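세스빌 작업실 정비 사업 2월 진행 보고
작업대 구역 및 소형 물품 정리

본 보고는 세스빌 작업실 정비 사업 가운데 작업대 구역의 2월 진행분을 정리한 것이다. 지난 보고에서 미결로 남긴 항목은 상판 표면 관리, 소형 물품 분류, 보관 위치 표기의 세 가지이며 순서대로 기술한다.

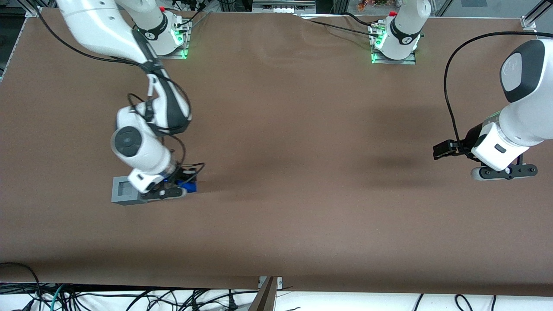 1. 상판 표면 관리

긴 작업대의 갈색 상판은 교체하지 않고 계속 사용한다. 당초 계획에는 상판 전체를 밝은 색 판재로 바꾸는 안이 포함되어 있었으나, 브루덴트 측 견적의 납기가 14주로 회신되어 이번 분기 집행이 어렵다고 판단하였다. 해당 예산은 보관용 선반 항목으로 이월하였고, 변경 내역은 별첨 예산표에 반영하였다.

표면은 요철이 없는 매끈한 상태를 유지하는 것을 기준으로 한다. 점검은 매주 화요일 오전 작업 시작 전에 실시한다. 점검 항목은 긁힘, 접착제 잔류물, 가장자리 들뜸이다. 2월 중 접착제 잔류물 2건이 기록되었으며 모두 당일 제거하였다. 긁힘은 깊이 측정 기준이 아직 확정되지 않아 육안 판정만 기록하고 있다.

세척제는 후키어 중성 제품으로 통일하였다. 기존에 쓰던 알코올계 제품은 재고 소진 후 재주문하지 않는다.

2. 소형 물품 분류

작업대 위에서 다루는 소형 물품의 분류 기준을 개정하였다. 이전 기준은 용도별 분류였으나 용도가 겹치는 물품의 등록이 반복적으로 누락되어, 외형과 색상을 1차 기준으로 변경하였다. 회색 사각형 물품과 파란색 물품은 각각 별도 항목으로 등록한다. 상자형인지 틀형인지 판정이 애매한 사각형 물품은 임시로 '사각형 일반' 항목에 두고, 월말에 실측 후 재분류한다.

등록표의 필수 기재란은 다음 4개로 한다.
- 물품 번호
- 외형 및 색상
- 보관 칸 번호
- 최종 확인자

기존 등록표에 있던 구입처 항목은 별도 구매 대장으로 옮겼다. 양쪽에 같은 내용을 적다가 표기가 어긋난 사례가 있었고, 대장 쪽을 기준으로 정정을 마쳤다. 치수는 비고란에 기재하되 단위는 밀리미터로 통일한다.

한 번에 작업대로 내놓는 물품의 수량 제한은 아직 정하지 않았다. 현재는 작업에 필요한 것만 꺼내고, 작업이 끝나면 등록된 칸으로 되돌리는 방식을 적용 중이다. 반납 위치가 잘못된 사례는 7건이었다. 이 가운데 상당수가 색상만 보고 옆 칸에 넣은 경우로, 칸 번호를 함께 대조하도록 절차서를 수정하였다.

3. 보관 위치 표기

루앙릿에서 공급받은 표기용 라벨은 1차분 부착을 완료하였다. 라벨은 칸 전면 좌측 상단에 붙이며, 글자 높이는 14밀리미터이다. 2차분은 선반이 입고된 뒤 부착한다. 선반 발주서는 제출하였고 공급사 확인을 기다리고 있다.

라벨 접착력에 대해서는 유보 의견이 있다. 세척제가 닿는 하단 칸에서 모서리 들뜸이 보고되었으며, 투명 덮개를 씌우는 안과 라벨 재질을 바꾸는 안을 비교 중이다. 비용 차이는 크지 않으나 덮개를 쓸 경우 교체 시간이 늘어난다. 담당자 우타이 캄판(Uthai Khamphan)은 재질 변경을 우선 검토할 것을 제안하였고, 시료를 요청해 둔 상태이다.

4. 일정 및 예산

상판 관련 집행액은 없다. 세척제와 라벨 구입비는 소모품 항목에서 지출하였으며 승인 한도 이내이다. 선반 구입비는 이월분을 합산하여 집행할 예정으로, 항목 간 전용에 대한 승인을 요청한다. 승인이 지연될 경우 2차 라벨 부착도 같은 기간만큼 순연된다.

일정상 지연 항목은 상판 긁힘의 판정 기준 확정 1건이다. 측정 도구 대여 일정이 밀린 데 따른 것으로, 도구 수령 후 2주 안에 기준안을 제출한다.

5. 차기 보고 예정 사항

- 사각형 일반 항목의 실측 및 재분류 결과
- 라벨 재질 시료 비교
- 선반 입고 여부와 배치도
- 작업대 위 동시 반출 수량 기준안

문의는 작업대 구역 담당 우타이 캄판에게 한다.

공유 4 | 댓글 2

관련 글
세스빌 작업실 정비 사업 1월 진행 보고
소모품 구매 대장 작성 요령
후키어 중성 세척제 전환 안내
보관 칸 번호 체계 개정안
루앙릿 라벨 1차분 검수 기록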